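Trercombe Community Help
Section: Health and Recovery
Topic: Looking after stitches at home

Question

How should stitches be looked after at home when the written advice is unclear?

Submitted by Nadiia Yurchenko, 3 Mar 2021

I should be grateful for guidance on behalf of my father, who has had a small growth removed from his forearm under local anaesthetic. He was sent home with a single sheet of instructions, which states that the wound is to be "kept dry initially" and that the stitches are to be removed "in due course by the practice nurse". Neither phrase is of much use to a household trying to plan its week.

The matters on which we seek advice are as follows. May he shower, and if so, when? Should the dressing be changed daily or left alone? He keeps an allotment on the Vunditz side of the river and is anxious to return to it, as the beds must be dug over before the end of the month. Is there any general rule about lifting and digging? Finally, a neighbour has recommended that the wound be bathed in salt water every evening. We have not done so and would prefer to ask first.

He is 71, does not smoke and takes no blood-thinning medicine. The stitches are the black kind that must be taken out.

Answers (3)

Answer 1
Submitted by Eun-seong Seok, retired practice nurse

The first step should be a telephone call to the clinic that carried out the procedure. The surgeon's instructions take precedence over anything written on this page, and the clinic will have a note of the type of stitch used and the date on which removal is expected. What follows is general information only.

Washing. Most clinics ask that the wound be kept dry for the first day or two. After that a short shower is usually permitted, provided that the water is not directed at the wound and that the skin is patted dry with a clean towel. Baths, swimming and washing up without gloves should wait until the stitches are out and the skin has closed.

Stitches of the kind described are commonly placed one at a time, each with its own knot, so that the tension is shared along the wound. A thread that catches on clothing should not be trimmed or pulled at home.

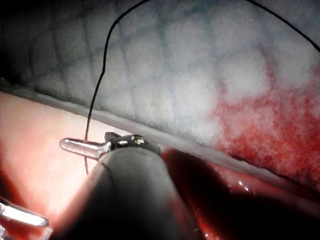

Dressings. A clean, dry dressing need not be changed every day. It should be replaced if it becomes wet, dirty or loose, or if it is stained through. Hands should be washed before and after. Creams, powders and antiseptic liquids should be used only if the clinic has advised them, and the same applies to salt water. A salt bath in the first days mostly serves to soak a wound that ought to be dry.

Removal. The time depends on the part of the body. Stitches on the face may come out within 5 days, whereas those on the arm are often left for a week or longer, and those over a joint for longer still. If no appointment has been made, one should be requested now — nurse appointments at many practices are taken up well in advance.

Digging. I would advise against it until the stitches have been removed, and for a short period afterwards. The strength of a healed wound lags behind its appearance. Forearm skin is pulled with every turn of the spade, and soil is a poor thing to have near an open edge. It would also be sensible to confirm that his tetanus protection is up to date.

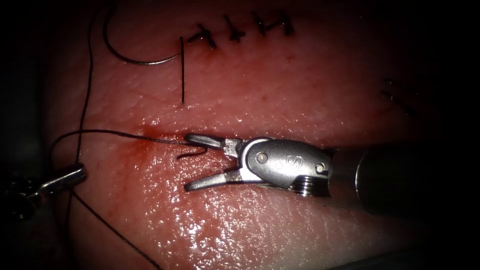 Mild redness along the edges, slight swelling and some itching are to be expected in the first days. The practice or NHS 111 should be contacted if any of the following occurs: redness that spreads, increasing pain, pus or an unpleasant smell, a raised temperature, or edges that have come apart. Bleeding that continues after ten minutes of firm pressure requires prompt attention.

The sheet that your father was given ought to carry a telephone number on the reverse. If it does not, the practice reception will be able to supply one.

Answer 2
Submitted by Cekell

I had stitches in my arm last June and the advice I received was broadly the same as that above. I would add that a loose cotton sleeve is more comfortable than a tight one, and that a waterproof cover for the arm may be purchased from most chemists. Mine remained in good order throughout. I did return to gardening early, with light watering only, and no harm came of it — although I did not ask the nurse beforehand and perhaps should have done.

With regard to the allotment, many societies will arrange for a plot to be dug by another member on request. The plot secretary is the proper person to approach.

Answer 3
Submitted by Yoo

Agreed as to the salt water. Three points may be added on the care of the arm once the stitches are out.

1. Small adhesive strips may be applied by the nurse and should be left to fall off by themselves.

2. The scar should be kept out of strong sun, or covered with a high-factor sun cream once the skin is fully closed. A new scar may darken if exposed.

3. Gentle massage with a plain, unscented moisturiser may be started when the nurse is content that the wound has healed. A few minutes twice a day is ample.

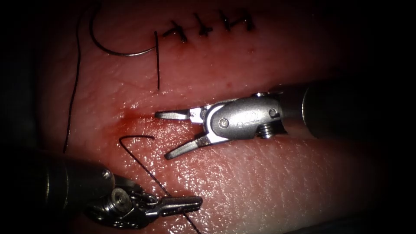

Reply from the person who asked

Submitted by Nadiia Yurchenko

I am obliged to all who responded. The clinic has confirmed that showering is permitted and that the stitches should remain in place for ten days. An appointment has been made with the nurse. My father has accepted, with some reluctance, that the potatoes will have to wait, and the plot secretary has been written to.

The question of tetanus had not occurred to us and will be raised at the appointment.

Related topics
Booking a nurse appointment
Choosing a dressing for sensitive skin
Getting help with an allotment during illness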